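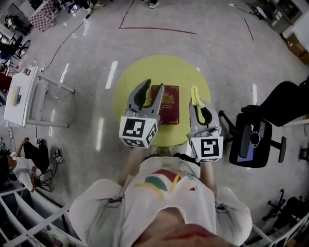
Dark red passport on the round table, Vedano room.

Vedano Tabletop: small travel things

README, February version

This folder contains the recordings of small travel objects placed on, moved over and taken from a table. The passport is the object we used most. Other folders of Vedano have the kitchen and the laundry; please look there if you need cups or towels.

What is inside

The set has 700 recordings. In 400 of them the passport is the main object. The remaining ones show a boarding card, a luggage tag, a coin purse or a closed envelope. Each recording has a short text line in English, written by Ama Kyei and checked by Jocelyn Wong. A typical line is "pick up the passport from the middle of the table and put it down near the edge". We tried to keep the same words for the same action, but the first lines were written before we agreed on this, so you will find "passport booklet" in a few of them. It means the same object.

The tables

The round table is pale lime. Dark red is easy to find on it, and for this reason most passport recordings were made there. A white folding table was also in use. The field "table" has the value round or folding. If it is empty, please treat the table as not known. 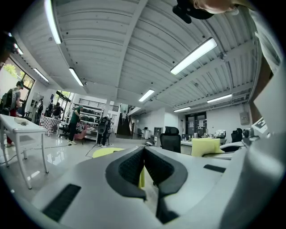
The room is large and has daylight from the window side together with the tube lights on the ceiling. We did not close it off during work, so people walk and stand in the background, and the colour of the light changes between morning and late afternoon. The floor is glossy and gives strong reflections. Evaristo Sanna noted the time of day for each recording in the file times.csv, but the notes for Thursday are missing and we could not make them again.

How the passport was placed

It starts flat and closed, with the front cover up. The direction is free. In version 3 of the instructions we added a start position with the back cover up, only on the folding table. The passport is never opened and no personal page appears in the text lines.

Known problems

The boarding card bends after much use, and in later recordings it does not lie fully flat. The coin purse was replaced one time by a slightly bigger one, and both have the same name in the list. Fulvio Cirillo is preparing a corrected list.

Contact

For questions on the object list, write to Balthasar Fankhauser. When you report a mistake, please include the recording number and the table value.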